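Vavedus Classroom 3: A Review After One Club Season
Posted July 22, 2021
Filed under: Software, Clubs and Teams

Vavedus Classroom is a simulator for tabletop manipulation. It loads a furnished room, a table, a set of objects and a robot arm, and runs student code against them. Our club used version 3 from December until the end of the school year to prepare for the Cistader tabletop event, which is held entirely in simulation. This review covers installation, the scene editor, the physics, the scripting interface and the grading tools. It doesn't cover the mobile robot module, which we did not license.

Installation

The installer is a single download. On the lab desktops it ran without administrator rights, which saved us a ticket with the district. On two older laptops it finished and then failed at first launch with a blank window. The fix was to turn off ambient shadows in the settings file before starting the program. The manual mentions this in an appendix on printing, for reasons unknown.

Licensing is by seat and is tied to the machine. The trial lasts 90 days and is the full product with no watermark. A seat can be moved, but only from inside the program on the machine that holds it. If that machine has been reimaged, you have to write to support. We did this once and the seat was released the next morning.

Scene editor

The editor is the best part of the package. Rooms come finished, with floors, walls and background furniture. You pick a table and a mounting point for the arm, then place objects by dragging or by typing a position. Typing is better. Dragged objects snap to the nearest surface, and the program's idea of the nearest surface is sometimes the seat of a chair.

The object library lists 3907 entries. Many are the same mug or bowl in another color, so the useful number is lower. Search works on names only. A search for "vase" misses anything filed as "vessel," "pot" or "planter," and all of these are used for much the same shape. Students ended up keeping a shared spreadsheet of entry names, which is something the program should do.

You can bring in your own shapes through Timport, a separate converter that ships on the same disk image. It accepts the common mesh formats and makes a simplified collision shape for each. The default setting wraps the mesh in a convex hull. That is fine for a block and wrong for a cup, since the hull closes the opening and nothing can be put inside. Choose the "split" option for anything hollow. Conversion takes longer and the resulting file is larger, but the inside of the cup exists.

Physics and contact

Rigid contact is stable at the default time step. Boxes stay where they are put. Long round objects placed on a level table drifted slowly in version 2 and don't drift in version 3. Rolling friction is now a separate setting and starts at a sensible value.

Grasping is less settled. When the fingers close on parallel faces, the hold is reliable. When they close on a curved wall, the object can twist out during the lift, and the result changes with small changes in approach angle. Some of this is what a parallel gripper should do on a curved wall. Some of it comes from the collision shape, which has flat facets where the displayed surface is smooth. Switch on the contact overlay before blaming the student's code. Three of our longest debugging sessions ended at a facet.

Soft objects are not supported. A crumpled or lumpy item in the library is a rigid lump with a soft-looking surface. Beginners don't expect this and will spend time trying to squeeze it.

Scripting

Student programs are written in Python against a small set of calls: move to a pose, move in a straight line, open, close, read joint positions, read the camera. The straight-line move checks for collisions between the arm and the table but not between a held object and its neighbors. A student who lifts a rod and swings it sideways will therefore get no warning before it sweeps the next item away. The workaround is to raise the object well clear before any sideways move, and we made that a club rule.

Error messages are short and mostly accurate. "Pose unreachable" can mean that the point is too far away or that the wrist can't take the requested angle there. It would help to know which. The ghost arm preview, new in this version, goes some way toward answering the question if the student remembers to turn it on.

Runs can be recorded and replayed from any angle. Replays store the state of every object, not video, so the files are small enough to mail. This turned out to be how most of our members reviewed each other's work between meetings.

Grading and the competition format

Scoring for the Cistader event is done by the Mäkelä checker, a script that reads the replay file and reports which objects ended inside their target zones, which were knocked over and how long the run took. Vavedus Classroom calls it from the Grade menu. The two disagree on one point. The simulator treats an object as placed when the gripper opens. The checker waits until the object stops moving. A run can show green in the simulator and lose the point in the checker. Only the checker counts, so we told students to ignore the green marker.

Our practice scenes mixed easy and awkward shapes on purpose. Typical contents were something round and upright, a vessel with an uneven rim, a rod lying at an angle to the table edge, and something flat enough that the fingers had to come very close to the tabletop. Spacing matters as much as shape. With the open gripper down beside a tall object, one finger has little room, and an approach that works on a bare table needs a different wrist angle.

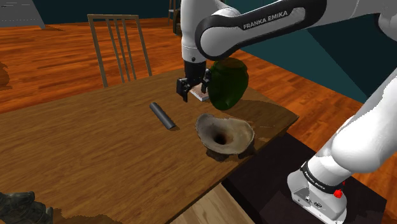
A reader who coaches another team wrote to disagree about the crowding. In that club's experience, beginners should spend the first month with a single object on the table, because a failed run with several objects gives them too many things to blame. The same reader found the curved-wall problem much reduced after lowering the closing speed in the gripper settings, and asked whether we had tried it.

We had not. We have since, on the rounded vase and on a bowl from the library. The vase held more often at the lower speed. The bowl was no better. The setting is under Tools, Gripper, Advanced, and it resets whenever the scene file is replaced, so put it in the startup script.

On the first point our results are mixed. Students who started with one object wrote cleaner code, but several had fixed heights written into it and had to redo the work when neighbors were added.

Support and documentation

The manual is complete and badly ordered. The reference pages for each call are good. The tutorials still show version 2 menus. Support answers by mail, usually within a working day, and will look at a scene file if you attach one.

Recommendation

Buy it for a club that already has some Python and intends to enter an event that uses the Mäkelä checker. Use the trial first, on the oldest machine you plan to run it on. Clubs on version 2 should upgrade for the rolling friction change alone, but should open every old scene and check the object heights, as imported meshes may load slightly above the table and drop when the run starts.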